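Teaching the arm by hand: questions I keep getting

Last updated 4/16/20

Do I need to know how to code?

Nope! I couldn't write a line when I started on the Sisay project. You move the arm, it remembers, and Imalora (our recording program) saves the lot.

Hand guiding or remote, which should I try first?

Hand guiding, for sure. You grab the arm and push it where you want it, and you get a feel for how the joints like to bend. Remote is better once you're working down inside a bin and don't want your fingers in there.

How many demos does one task need?

I do 60 for a simple pick and 115 if blocks can end up against a wall. My neighbour at the next bench swears by 30, but his blocks are all the same colour (lucky him).

Should I throw out the messy ones?

Keep them if you recovered and finished the job. A fumble and a second go is good stuff to learn from! I only bin a demo if I've stopped halfway.
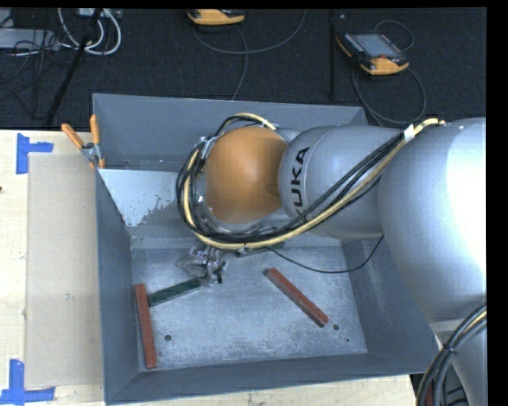
How do I set up the blocks between runs?

Move them every time, and I mean properly move them. Turn one on an angle, shove another up beside the wall, leave one out in the open. My first batch for Eto was 55 runs with everything in nearly the same spot, and the arm was hopeless anywhere else.

Can I take a break partway?

Please do. Tired hands make jerky demos, so save your batch and go get a cuppa.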